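Ilgın Kurtuluş was hemming when I arrived, and she went on hemming for a good while after, which suited us both. She talks more easily with a needle in her hand.

Her new scarf, made with the illustrator Jaanus Grīnberga, goes on sale in August 2022 through the small label Verno. It costs £40, and there are 124 of them. The drawing is of the old Prondell swimming baths, with its crooked clock and the steps where half the town seems to have had a first kiss.

"I learned to swim there, badly," she says. "Jaanus never saw it open, so he kept asking me things. What did it smell like? Where did you put your shoes? I'd ring him back at ten at night because I'd remembered the vending machine."

They first met at a print fair, where she bought a tea towel from him and then, she admits, argued with him over the colour of it — he thought it was green, and she still doesn't. 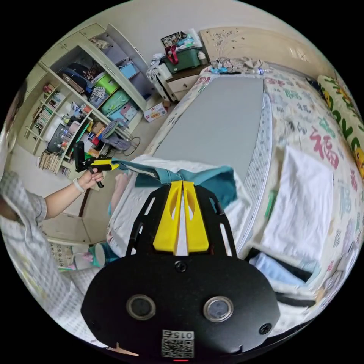 Teal cloth, held out at both ends.

Colour comes up a lot in her company. The first samples, back in July, were far too bright for her liking, and she sent them back twice.

"Jaanus was very patient. I would have stopped answering the phone."

Part of the money will go towards the Prondell oral history project, run by Nermin Tokgöz, who has been recording former swimmers and lifeguards in her kitchen. Kurtuluş has listened to nearly all of them, some more than once, and would like to do a second scarf from the stories.

"There's a man who talks for an hour about the diving board," she says, biting off the thread. "I could do a whole scarf of that."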